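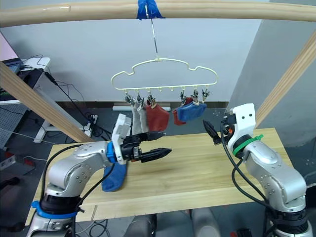
What do visitors to a robot demonstration ask most often? They ask what happens when the robot makes a mistake, and the best reply is to let them wait until one comes.

Notebook > Demonstrations > Open day, sock task

06/03/2024
Written by Valentin Collet

I write this entry the same evening, with some corrections after reading it again. It is for me and for the colleagues from Hostard who could not come.

We opened the doors at ten. The counter at the entrance gave 171 visitors at closing, but it counts also the people who go out for coffee and return, so the true number is smaller. Mosico sent a group in the morning. The school class came after lunch and stayed longer than was planned.

Setup. Two arms at the wood table, the cloud hanger on the bar above, socks in light gray, red and blue. I asked that we use the colored socks because the visitors stand far back, and the gray ones alone are difficult to see against the wall. Bagheri disagreed with me on this last week and now agrees. The hanger is held by a wire hook and blue tape on the bar. It is not elegant, but I can change its height in one minute, and I did it twice before the first group.

Morning. The first run was slow. I had put the speed at 50 percent for the public and I forgot to tell the speaker, so his explanation was finished long before the arms were. For the second run he began later and spoke more slowly, and it was much better. I propose that we keep 50 percent and write it on the sheet for the speaker. At 70 percent, which we tried before opening, the hanger swings after each clip and the next grasp must wait for it. We gain almost nothing.

What went wrong:

- In the third run a sock was clipped by its side and hung across toward the end of the rail. I did not correct it. The children liked this sock more than all the others.
- A clip did not open enough and the gripper pushed the whole hanger backward. I stopped the arms by hand. No damage that I can find, but please look at the wire hook before the next use.
- The cable on the wrist touched the table edge when the arm went low. It needs a shorter loop. I have not done it yet.

Questions from the visitors, as I remember them. A man who repaired laundry machines since 1982 asked why we do not change the clips for something easier. I said that the clips are the same ones people have at home, and we want to work with them. He was not convinced, and he explained to me a spring he would use. I have made a drawing of it on the back of the run sheet. One girl asked if the robot knows which socks are a pair. I answered that in this task it does not look for pairs, it only takes the next sock. Her teacher found this disappointing. Somebody from Mosico wanted to know the price of the grippers and I gave him the contact of Resitz, who supplied ours.

Afternoon. I let the people from Resitz speak for the gripper part. They explained well why the finger tips have ridges, and they let the visitors feel a spare finger, which I had not thought of. We should have a spare one on the front table each time. The room became warm and I opened the door to the corridor. After that the hanger moved a little in the air and two grasps missed. I closed the door again and the next run was normal. I cannot say for sure that the air was the reason.

To do before the December demonstration:

- Fix the hanger so that it does not turn. Maybe a second hook.
- Shorter cable loop at the wrist.
- Print the run sheet larger. I could not read my own notes from the control desk.
- Decide who holds the stop button when I am speaking. Today it was me, and I do not like to do both.
- Write to the laundry machine man about the spring. His address is in the guest book, second page.

The run sheets are in the blue folder. I have left the hanger at the lower height, so please measure it before you move anything.

Recent entries
Clip force, second series
New fingers from Resitz, first fitting
Table height and the groove problem
Notes from the Hostard visit

Contact | Notebook index | Back to top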